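Natamwood Opens Second Showroom for Kitchen and Laundry Renovations

Friday, May 11, 2018

The renovation company Natamwood has opened its second showroom, on Qureshi Street, and it will deal only with kitchens and laundries. The first showroom stays at the old address and will continue to take orders for flooring, doors and built-in wardrobes.

The new place has a floor area of 467 square metres. Visitors can see 4 complete kitchens and 2 laundries, all connected to water and power, so that taps, drawers and lights can be tried before a decision is made. Prices are written on a card beside each display. The price includes the cupboards, benchtop, sink and fitting, but it does not include appliances or the removal of the old kitchen.

Pornthip Wongsuwan, the manager of the new showroom, said that many customers had asked for the two kinds of work to be separated.

"In the old showroom we had doors, floors and kitchens all together, and people were walking past each other with samples in their hands," she said. "A kitchen takes a long time to discuss. The family wants to sit down, open the plans on a table and speak about where the fridge goes. We did not have the space for this before."

Planning appointments are free and take one hour. Customers are asked to bring the measurements of the room, or a simple drawing with the position of the window, the door and the water pipes. After the first meeting a member of the team visits the home to check the measurements, and a written quote is sent by email. The quote is valid for 21 days.

There is also more choice in colours this year. White and grey cupboard doors are still the most ordered, but the company has added dark green, mustard and a soft blue to the standard range, at the same price as white. The coloured doors can be mixed with plain ones, for example only on the island or only on the upper cupboards. 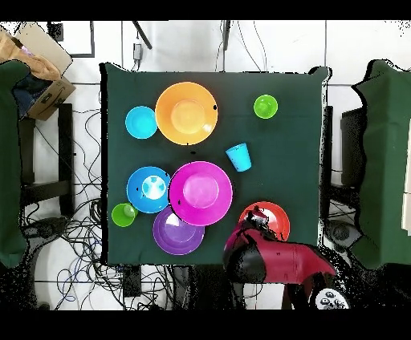
Bright plastic dishes and cups on a dark green cloth.

Natamwood's own workers do the cabinet making, tiling and painting. Plumbing and electrical work is given to licensed tradespeople, who are booked by the company, and the customer receives one invoice for everything. Vichien Limsakul, who is responsible for the installation teams, explained that a kitchen of normal size is finished in two weeks if the walls are in good condition.

"Old houses can surprise us," he said. "We take out a cupboard and the wall behind is damp, or the floor is lower on one side. Then we stop, we show the customer, and we agree on the extra cost before we continue. I prefer to lose a day than to have an argument at the end."

He added that customers should keep the power and water connected during the work and should empty all cupboards on the evening before the team arrives. A temporary sink can be set up in the laundry or garage for a small charge. Rubbish is collected at the end of every second day.

Bookings for winter are already filling, and the company advises anyone who needs a kitchen before October to make the first appointment soon. Laundries are usually easier to place in the calendar, as the work is shorter.

The showroom is open from Monday to Saturday, 9 am to 5 pm, and until 7 pm on Thursdays. There is free parking behind the building, with the entrance from the side lane. The front door has a ramp, and the planning tables are on the ground floor. Appointments can be made by telephone or at the front desk of either showroom.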